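4.3 Preparación de la mesa y reglas de convivencia durante los ejercicios con bolsa y plato

Antes de entrar en materia, permítame una recomendación que en Didenko repetimos a todos los que empiezan: lea el apartado entero una vez, con calma y con un café si le apetece, y solo después encienda el equipo. Se tarda poco y luego la mano va sola.

Las reglas que siguen proceden del cuaderno de buenas prácticas de Stinonell, que Ineke Bosman revisó para esta edición, y valen para cualquier ejercicio en el que el robot Ukent trabaje con las dos manos sobre una mesa.

1. Despeje el tablero y deje en él únicamente los objetos del ejercicio, en este caso una bolsa de aperitivo y un plato redondo.

2. Compruebe que los cables de las muñecas forman un bucle holgado por fuera del antebrazo. Un cable tirante limita el giro y acaba sufriendo.

3. Coloque los objetos al alcance de ambas manos. La bolsa puede ir sobre el plato o a un lado, según la variante elegida.

4. Lleve los brazos a la posición de espera, con las manos por encima del tablero y los dedos sin apretar nada.

5. Avise en voz alta a quienes estén en la sala y espere respuesta (¡un gesto con la cabeza no cuenta!).

Posiciones de las manos, con la bolsa sobre el disco blanco y junto a él:
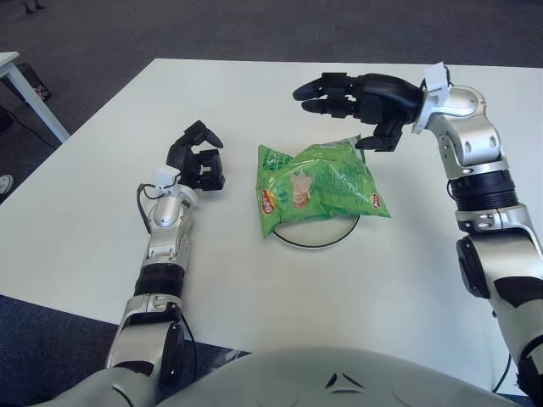
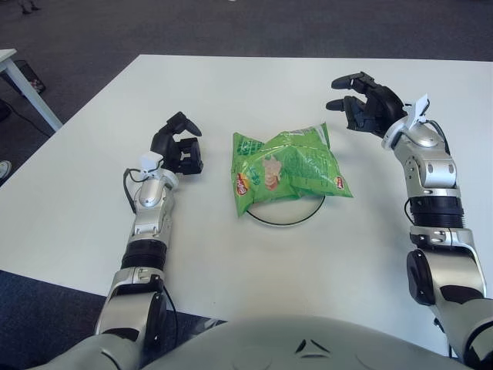

Bolsa a la derecha, plato despejado (primera imagen), y bolsa sobre el disco (segunda):
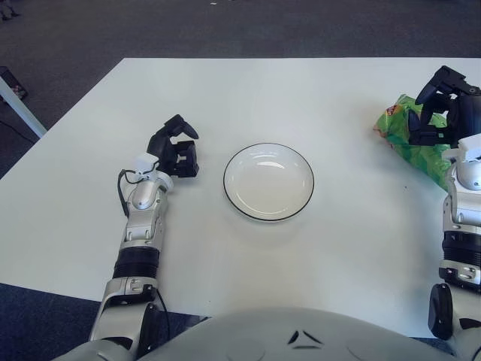
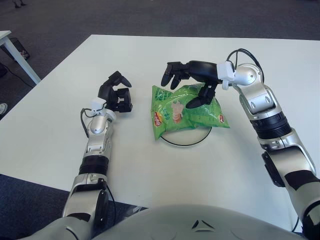 6. Inicie el movimiento a velocidad reducida, al 20 % como máximo en las primeras 12 repeticiones. Ya sé que se hace largo, pero es cuando mejor se aprende a reconocer un gesto raro.

7. Si la bolsa resbala o se engancha, pulse la parada y aguarde a que los brazos queden quietos. No meta la mano para ayudar, por muy fácil que parezca.

8. Al terminar, devuelva los brazos a la posición de espera y apunte el número de repeticiones en la hoja de la sesión.

PRECAUCIÓN: mientras los motores tengan corriente, toda persona debe permanecer fuera del alcance de los brazos. Los cables que corran por el suelo han de quedar lejos de la zona de paso.

NOTA: las bolsas infladas se comportan de manera distinta a las arrugadas. Cámbielas cuando el envoltorio empiece a rasgarse y pase un paño seco por los dedos si han quedado migas o grasa.

NOTA: el código 2175 indica que una muñeca ha superado su límite de esfuerzo. Revise primero el cable y después el agarre; si el aviso vuelve a salir, escriba al taller de Flekanstead indicando el número de serie.

La calibración de los dedos se explica en la página 47.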